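Can a robot do my laundry yet?

3/31/25

I have folded laundry every night since February. We are a house of two grown-ups and what feels like 36 children (it's three), and I've reached the point where I read robot news the way other people read recipes. So when a friend of a friend got me in to see the Netwood folks and their laundry setup, I cleared my whole afternoon!

Radwan is what they call the arm, and its only job right now is emptying a front loader into a basket. Sounds easy, right? I do it with one hand while yelling about shoes. But cloth is a nightmare for a machine. A cup is always cup-shaped – a shirt is a different shape every time you touch it.

Take the blue thing with the cartoon characters on it. Part of it is still bunched up at the lip of the drum, the rest is hanging down toward the basket, and the gripper has a finger on either side. Which bit would you grab? I'd scoop up the lot without thinking. Radwan has to pick a spot.

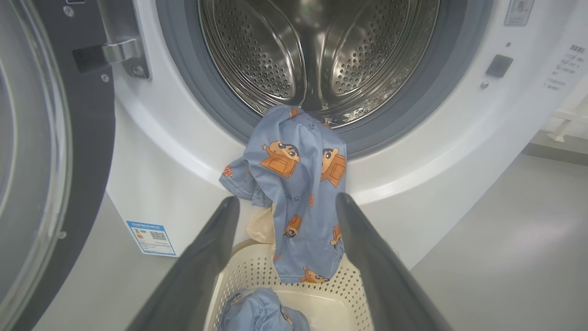

So, is it ready?

Not for my house, no. They told me a full load takes it 22 minutes on a good day, and I can do mine in under 2. Socks are the worst, apparently. (Same here, Radwan.)

Still, I came home weirdly cheerful. I'd happily wait 60 minutes for an empty washer if I could spend them on the couch – slow is fine when it isn't me doing it. Folding is a whole other story and I didn't dare ask about fitted sheets. Next up I want to see the Bronari dishwasher demo, if they ever answer my email.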